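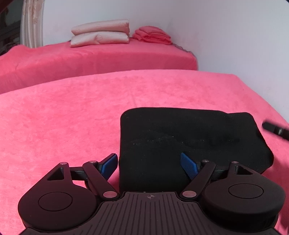

The Kincaid hand-held gripper, three weeks in

I have had the Kincaid kit on loan from Ivora since the start of October. Wanda Pruitt there asked whether I would write up how it gets on with soft things, as most of what she hears back concerns boxes and bottles. So I have spent my evenings on cushions, towels and blankets.

You hold the body and work the two fingers with a trigger. The fingers are black linkages with silver pivot pins, and each one ends in a blue textured pad. The pads are the best part of the kit. They face each other squarely, and on felt-like fabric they bite well without much squeeze.

A small cushion is harder than it sounds. Go in too high and the pads slide up over the rounded edge. Go in low and you pick up a fold of whatever is underneath, and fleece is the worst for that. I settled on coming in at a corner, closing halfway, then tipping the wrist back before closing fully. Black on bright pink does at least make it easy to see where the edge is.

Folded towels went better. The satiny ones slipped at first, and I had to take hold of the fold and leave the open ends alone.

Now the grumbles. The kit weighs more than I would like, and after 80 picks my thumb was sore. The left trigger spring squeaked from the second day. The manual covers setting up in 3 pages and says nothing on cleaning the pads, which gather lint. I used a damp cloth – Sunita Szabo, who also has one, uses parcel tape.

The price is £336 for the gripper and one set of pads, or £500 with the case and a spare set. I would pay for the spares, as mine are already a little smooth at the tips.

It goes back on Friday. Ivora say a lighter body is being worked on, but they would not give me a date. If you mostly handle cloth and have strong hands, I would buy the current one. Otherwise I would wait.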